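Filed under: Guides > Hand-Held Demos > Shoe Rack Task

3. Recording your first shoe rack demos

I'm Uzma Bajwa and I look after the demo stations at Ostcombe. I wrote this section for people who have the Gurkia software installed and have never shown a robot anything before. Read it once with your hands empty, then go back and do it for real.

3.1 Start position

1. Put the rack toward the back of the table and the pair of slippers in front of it.
2. Take one gripper in each hand and open both sets of fingers all the way.
3. Bring them over the table without touching anything and hold still until you hear the beep.

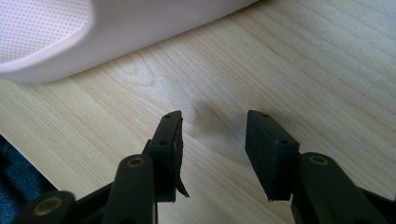 Do I have to start from exactly the same spot every time?

Anywhere over the front half of the table is fine, and a bit of variety is good for the training. What does matter is that the fingers are open and clear of the slippers when the beep goes.

3.2 Checking the grippers

4. Squeeze and release each gripper 6 times and watch the finger bar on the laptop. It should go all the way to both ends.
5. Look over the finger pads, inside and out.

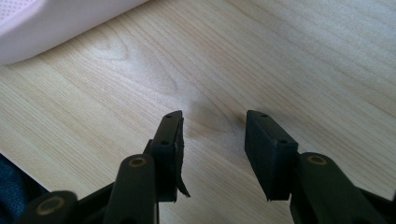 I'm fussy about pads, and Senan Dunne will tell you I've sent him back to the parts drawer more than once. A worn pad changes how the slipper sits in the grip, and then one half of your set feels different from the other. Look low on the inner edge, where a thin strip can peel away and hang down in a curl like the one on the left pad, while the pad across from it still has clean, straight edges. Write the gripper's side and the session number in the log, and ask before you swap anything in the middle of a set.

CAUTION: Keep your sleeves and hair away from the linkage arms. They pinch!

3.3 Doing the task

6. Plan which hand goes first and stick with it for the whole set.
7. Move in slowly, at the speed you'd use to carry a full cup of coffee. 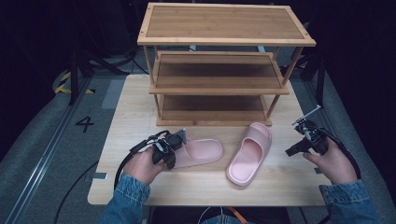
8. If a slipper is on its side, tip it onto its sole first – don't try to fix it in the air.
9. Close on the rim, pause, then lift and set it on the shelf named on your task card.
10. Open fully before you back away, then do the other one.

Note: Dropped one? Keep going, pick it up and finish. Conall Lenihan sorts the takes afterward and he likes a clean recovery. Only press Discard if you bumped the rack or a cable got tangled. 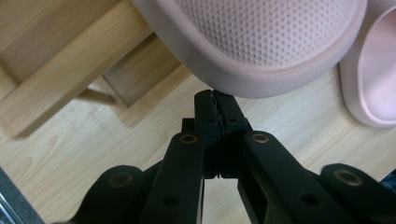

Page last changed: March, by S. Nic Giolla

3.4 Closing the fingers

This is where most beginners rush (I did too). Line the fingertips up with the rim before you squeeze, and check that the rim will end up between them. If they meet underneath it you'll lift nothing, so open up, back off a little and come in again. A full set is 425 takes, split however your wrists like it.

11. Press Save Set and wait for the green bar before you put the grippers down.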